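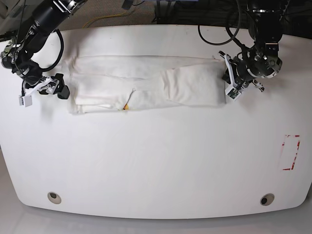

Closlow Laundry & Folding: Questions We Get

Do you fold everything?
Nearly. Fitted sheets are rolled into something we can defend. Socks are paired if you sent us pairs.

How do you fold pants?
Lengthwise first, one leg over the other, then smoothed by hand. After that you choose: long, for a drawer or a hanger bar, or in 3, for a shelf. If you don't choose, you get long.

Will white pants come back white?
They'll come back as white as they can be. White goes in its own load. Tell us about the red wine when you drop off – we will find it anyway, but by then it has had a head start.

My linen came back wrinkled.
Yes. Linen does that. Pressing is extra and lasts until you sit down.

What is the Flanano bag?
The drawstring one we hand out with your first order. It holds around 82 T-shirts' worth of optimism and far fewer T-shirts. Please don't tie it in a double knot.

Where are you?
Two counters: Chareonsuk, next to the noodle place, and Samura, up the stairs. Orders stay at the counter where you left them. Ask for the ticket number, not "the blue stuff."

I lost my ticket.
Call extension 706 and describe your clothes. Be specific. "Mostly black" covers half the rack.

How long do you keep things?
Until the end of the following month. December orders get an extra 2 weeks.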